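The Long Life of the Shape Sorter

Few toys have changed as little as the shape sorter. There is a box or a board with holes in it, and there is a set of pieces, each made to go through one hole and no other. Children usually meet one before they can talk. Most of them hit it, chew it and throw the pieces long before they post anything through it.

In Pristau, a river town that once had three toy workshops, the sorter was a winter product. The workshops made carts and pull-along animals for the summer fairs, and when the orders dropped off they cut sorters from leftover beech. The oldest surviving order book belongs to the Thiele workshop. One page lists 1,057 boards shipped in a single season, most of them to schools. The schools wanted them for the youngest class, where they were kept in a cupboard and brought out on rainy mornings.

The early Thiele boards had only four shapes: circle, square, triangle and star. The star was a mistake, according to notes in the margin of the order book. Its points snapped off, and teachers sent boards back asking for new pieces. By the next spring it had been replaced with a plain cross, which broke less often but was harder to cut. The price went up a little and the orders held.

Later makers added more shapes. An oval next to a circle is a harder problem than a square next to a circle, and a hexagon is harder again, since a small child can nearly get it into a round hole. Parents who buy a sorter with many openings often find that their child uses three of them for months and ignores the rest.
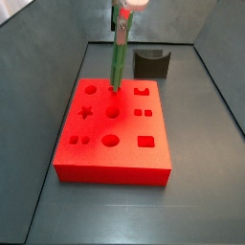
Lalit Upadhyay
Contributing writer, Home and Family

Fit matters as much as shape. A piece cut too close to the size of its hole has to be held straight or it jams at the rim. Cut it too loose and the wrong pieces start going in as well. Wooden sorters have the added trouble of weather. A block that drops through easily in winter can stick in a damp summer, and the old workshops sanded their pieces a little small to allow for it. Foam and plastic don't swell the same way, though foam edges wear down with use.

Deltusell, which still sells a wooden sorter under its own name, gets more letters about lost pieces than about anything else. The company keeps spares for every set it has made in the past 16 years and mails them out for the cost of postage. The triangle is the one people ask for most. The staff have no firm idea why. One guess is that it slides under furniture more easily than a ball, which at least rolls out again.

Secondhand sets are worth a look if you don't mind a missing piece. Check old paint before giving a set to a baby, and leave it on the shelf if the paint is flaking or you can't tell how old it is. Loose pieces should be too big to fit fully inside a child's mouth. Wipe wood with a damp cloth and let it dry on its side. Soaking it will raise the grain.

The toy museum at Stilullow has 2 rooms given over to sorters, in a collection of 1,876 wooden toys. The first room is behind glass. The second has a low bench and a bin of modern copies that visitors can handle. On the morning I went, a girl of about three had worked out that the lid of one box came off. She lifted it, dropped in every piece at once, put the lid back on and went to find her grandfather.

The museum is open from March until the first frost. Entry is free for children, and the Thiele order book is in the first room, in the case by the window.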